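Paid helpers wanted for family bedroom tidying – Trimside and nearby

Posted Thu 13 June

Prustell is a small home-tidying service, and we are looking for a few kind, steady people to join us for the summer and, we very much hope, to stay on with us afterward. We work in ordinary family homes, mostly in Trimside and over toward Pacheco, and nearly everything we do happens in bedrooms. Kitchens get plenty of attention from other people. Bedrooms get the door pulled shut when company comes, and by the time a family calls us they have usually been pulling that door shut for quite a while!

If you have ever lived with small children you already know the kind of room we mean. The bed turns into the table, the pantry shelf and the changing station all at once. Snack boxes and packets end up on the sheet, along with bundles of little things that somebody meant to put away before supper. There is a bin next to the bed, books on the shelf and more books on the floor, and maybe a piece of edging from a foam puzzle mat that has wandered away from the rest of it. We love these rooms. They belong to busy people, and a couple of patient hours makes a big difference to how a parent feels at bedtime.
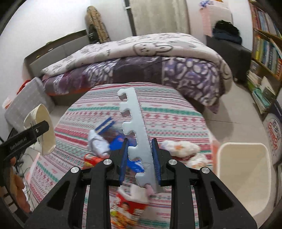 Wouldn't it be quicker to sweep the whole bed into a bag and sort it out later? Zendlow asked us that on our message board last month, and added that at home the bag then sits in the hall until January. We had a good laugh over it, and we have all done the very same thing, but no, we don't work that way. Whatever is on the bed gets sorted at the bed. Food goes back to the kitchen, fabric goes in one pile, paper and packaging in another, and toys and mat pieces go together so the family can see what they have. Then we straighten the sheet, fold the quilt the way the family likes it, and move on to the floor and the shelves.

What the work is like

You would go out in pairs, always with someone who has been with us a while, and you would do one home per visit. A visit lasts three hours, with a proper break in the middle (we bring our own tea and nobody has to feel like a guest). You will be folding, sorting, wiping down, carrying light bins and putting a great many books back on shelves. We don't throw anything out without asking. A scrap of cloth may look like a rag to you and me and be somebody's favorite thing in the world, so please, when in doubt, ask.

There is some bending and kneeling, and you should be comfortable lifting a full bin of books with a partner. We don't move furniture and we don't do deep cleaning.

What we are hoping for

Experience is welcome and so is none at all. Some of our best people came to us after years of tidying up after their own children and were surprised that anyone would pay them for it. What matters most is that you are gentle with other people's belongings, that you can chat with a tired parent or leave them in peace as needed, and that you turn up when you said you would. You need to be 18 or over and willing to have a background check, which we pay for. A car is handy for the Pacheco homes – but we can usually pair you with a driver.

Pay and hours

We pay $68 per visit, or $80 on weekends, plus $50 when you finish your training visits. Training is two visits alongside a regular pair, and those are paid at the weekday rate as well. Most people take on two or three visits a week. Tell us which days suit you and we'll do our best to work around school pickups, classes and other jobs.

How to apply

Please write us a letter, a page at most, and tell us a little about yourself and about a room you have put in order, whether it was yours or someone else's. Mail it to Prustell, P.O. Box 843, Trimside, or drop it through our office door if you are passing. Include a phone number and the best time to call, and don't worry about making it fancy. We read every letter and we call everybody back, though it can take us a week or so when the schedule is full.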